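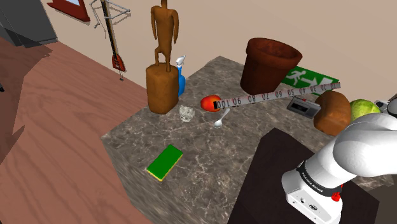

A scene pack is only a folder of models with a price on it, a reader wrote under my last review, and any patient student can make the same in one week. I have thought about this comment during all the time I was testing Odgate, the new pack of simulated kitchen scenes from Cesex. I agree with half of it.

Odgate is sold for people who train or test robot arms in simulation. You pay once, 1350 dollars for a small lab, and you receive 500 objects, 30 rooms and a generator that puts the objects on counters and tables. It opens in Pryor, and there is also an export for other simulators, which I did not try. Our arm model was already prepared, so I can say little about the importing of robots.

Installation took me one Tuesday morning. The guide is short and correct until the page about lighting, where the menu names are from an older version. I wrote to support and the answer came the same afternoon, polite, with the right names.

The strong side of the pack is the mixture. Many kitchen packs give you mugs, bowls and again mugs. In Odgate, a long white tape measure can lie across the counter beside a round red-orange fruit, with a green exit sign leaning behind it and a sponge in front. For a real kitchen it is strange, but for testing a grasp planner it is very useful. Our planner was good with boxes and fruit, and it had never met a flat, long thing before. It tried to pick the tape measure in the middle, again and again, and we learned something from this.

I also like that the generator does not keep a clean distance between the objects and the robot. Bread and cabbage can come so near to the arm that, from the camera, they are partly hidden behind it. Our older scenes were too kind in this respect.

Now the weak points. The clear glass object is nearly transparent and looks nice on the marble pattern, but our depth sensor model saw it perfectly. A real sensor would have much trouble there, so I would not trust any success rate for glass from this pack without adding noise yourself. The masses are the second problem. Several objects have the same default value, and I had to correct them by hand before pushing tests made sense. The thin objects, for example the spoon, sometimes trembled on the counter until I made the time step smaller, and then everything became slower.

The rooms are better than I expected. They have things on the walls and shadows on the floor, and a detector that was trained only on empty backgrounds will suffer a little.

I compared it with the Trumevitz kitchen set, which we have used for 2 years. Trumevitz has better physics from the first minute and a far more boring selection. If you study contact and pushing, stay with Trumevitz. If you study perception or grasping in clutter, Odgate is worth the money, and I will ask our lab to keep the license. I would only like a file with the measured masses in the next update.

14 shares | 3 comments

Contact | Copyright, all rights reserved | Back to top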